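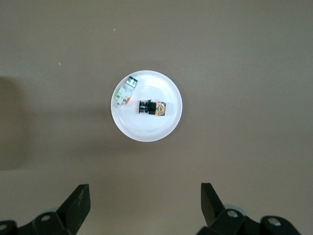
Small parts on a white plate at the Surden repair bench.

Sorting small parts: notes from the May bench night

The May bench night was given over to small electronic parts, and in particular to what happens to them between coming out of a device and going back in. Members had asked for it after the April stocktake, when four jars of mixed bits were tipped out and hardly any of it could be matched to a job sheet. Kalliopi Bošković ran the evening and has supplied most of the notes that follow.

We met in the back room at Surden at 6.30 pm. The brown tables were wiped down first and everyone was given a plate.

Why plates

Kalliopi has used plain white dinner plates for years and recommends them over the divided plastic trays we bought for the Nuresgate open day. Small parts show up against white. The rim stops anything that rolls, and a plate can be picked up and moved to the magnifier without tipping things into one another. The plastic trays have deep corners and it is hard to get a fingernail or tweezers into them. They also build up static, and Kalliopi would prefer they went to the sewing group for buttons.

Glazed china does nothing to drain a static charge either, so anyone handling bare boards should still clip on a wrist strap. There are straps in the top drawer under the window. Please put them back with the lead coiled.

Op shops are the best place to look for plates. Choose ones with a raised rim and no pattern. A chip in the rim doesn't matter for our purposes but a crack does, as fine screws find their way into it. Once a plate has been used for parts it should never go back to the kitchen. Ours now have a dot of red nail polish on the underside, and Selma Đorđević has asked that we check for the dot before anyone serves slice on one again.

One job, one plate

The rule for the evening was that a plate holds parts from one job only. If you stop work on a radio to look at somebody's torch, the torch gets its own plate. Most of our orphan parts seem to come from exactly this kind of interruption.

Lay parts down in the order they come off, starting near the rim and working around. Larger modules can sit in the middle where they won't be knocked. Leave a gap between pieces. Connectors should go down so that the pins aren't carrying any weight, and if a part has a glass or lens face, keep that face off the plate.

Write the job number on masking tape and stick it to the table beside the plate. Tape stuck on the plate itself leaves gum behind and gets lost in the wash.

Handling bare boards

Arben Angelovski took the second half hour and talked about small circuit boards. Hold them by the edges. Finger marks on gold or copper contacts will not ruin a board that night, but they are a nuisance to clean later and can lead to corrosion. Plastic tweezers are better than steel for lifting a board, and steel ones are better for screws.

Where a board is joined to a plastic housing, don't pull the two apart to see how they are held. Look first with the magnifier for clips, screws or a line of glue. Arben passed around a camera module from his own scrap box that he had prised open too quickly, and the tear in the flat cable was plain enough. A replacement from Drellow cost him $14 and took most of a month to come.

Plug-in connectors were the other sore point. Pull on the plastic body and never on the wires. If it won't move, there is probably a catch on one side that has to be pressed in. Take a photo with your phone before unplugging anything, with enough of the surrounding board showing that you can tell which way up the plug goes. Several members said they take the photo and then can't make sense of it a week later. A pencil sketch on the back of the job sheet works just as well and stays with the job.

Storing parts between sessions

Plates are for the bench and shouldn't be left out overnight. At the end of a session, parts go into a paper coin envelope, or an anti-static bag if there is a bare board involved, and then into the labelled tub for that job. Krum Stojanovska has set up the new tubs on the grey shelving. There are 79 of them and they are numbered on the short end so they can be read without being pulled out.

Each envelope needs:

The job number
The date the part came out
What it is, or your best guess
Whether it is thought to be good, faulty or not tested

"Not tested" is a perfectly acceptable answer. Krum would sooner read that than a blank, or a tick that turns out to have been somebody hoping.

Jobs that have sat for six months without the owner getting in touch will be reviewed by Krum and the parts moved to general spares. Owners are rung twice before this happens.

The general spares

The stocktake put the general spares at 781 items once the loose screws were left out of it. Vasilis Dervishi has been through the connectors and is about half finished. He has grouped them by number of pins and then by spacing, and colour has been ignored because makers don't keep to any common scheme. Please leave the connector drawers alone until he is done. If you need something out of them, leave a note in the exercise book and he will find it for you.

He would also like it known that the drawer marked Tomić contains parts from the Tomić amplifiers only. It is not for things that look as though they might be from an amplifier.

Parts we can't identify go into the blue biscuit tin by the kettle. Anyone waiting for a cuppa is welcome to have a look through and put a name to something. Two items were claimed on the night, both of them battery contacts.

What we can and can't take

We are still being offered boxes of old electronics from shed clean-outs, and the answer depends on what is in them. We're happy to have small motors, switches, plugs, speakers and complete boards in decent condition. Hand tools are always useful.

We can't take swollen or leaking batteries, microwave ovens, anything with a picture tube, or smoke alarms. The council depot takes most of these and can tell you what to do with the rest. Please ring before bringing in more than a single box, as there is nowhere to put a car load on a bench night and the hallway has to stay clear.

A reminder that mains-powered items are opened only by Arben or Selma. This includes phone chargers and power packs, even when they appear to be dead. The parts inside can hold a charge after they have been unplugged.

Questions from the night

Can magnetic mats be used in place of plates? Yes, for steel screws. Keep them away from speakers, hard drives and anything you are unsure of.

Does it matter if the plate is glossy? A shiny glaze can throw a glare under the bench lamp. Move the lamp to the side, or swing it back a bit. A matt plate gets around this but they mark easily and are harder to wipe clean.

What should be used to clean contacts? Isopropyl alcohol on a cotton bud, left to dry before the part goes back in. Methylated spirits was suggested from the floor. Selma would rather we kept to the isopropyl, and there is a new bottle in the metal cabinet.

How do you find a part that has gone on the floor? Turn off the overhead lights and lay a torch flat on the lino so the beam runs along it. Small parts throw a long shadow. Don't sweep until you've tried this.

Next session

June will be lamps and lamp cords. Bring a lamp if you have one that needs attention, with the bulb taken out and wrapped separately. Doors open at 6.30 pm and we finish at nine. Tea and coffee are provided and a gold coin for the tin is appreciated.

If you can spare any plain white plates with a rim, leave them in the crate inside the Surden side door. Side plates are fine for watches and hearing aids, and we are short of those at present. Names for the June night should go to Kalliopi or on the sheet by the sink.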